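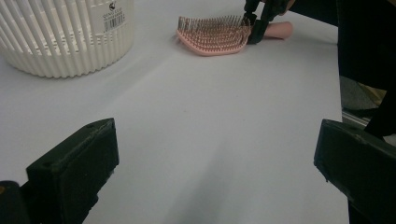 White basket on the table, label still on

RETREAT HELPERS NEEDED - Momdale House of Prayer

posted 24 Dec 2018

We need 12 people for the winter silent retreat at Momdale. Kitchen, welcome desk, chapel set up, one person for night prayers who can read out loud without rushing. Unpaid, but bed and all meals covered. Travel from Starkau station we can pay back up to $30, keep your ticket.

Any church or none. You do need to be OK with quiet: no phones in the hallway, no talking after night prayer til breakfast is cleared. Helpers get a free hour every afternoon, please take it, last November two of the team skipped theirs all week and were worn out by the closing service.

Must be 19 or older. Background check if you're working with the family group (form from the office, takes a while so ask early). Some lifting in the kitchen. Guitar or keyboard a plus, our regular player has moved away.

Talks this time are by Preben Vídalín, on the Psalms of ascent. Helpers welcome to sit in when not on shift.

To apply: short note, half a page is plenty. Who you are, which job, any food allergys, and a name we can call from your parish or group. Send to Lamai Phetsri, Momdale House, Box 627, or leave at the front desk. Couples can apply together but rooms are single.

Shift list goes out once teh team is full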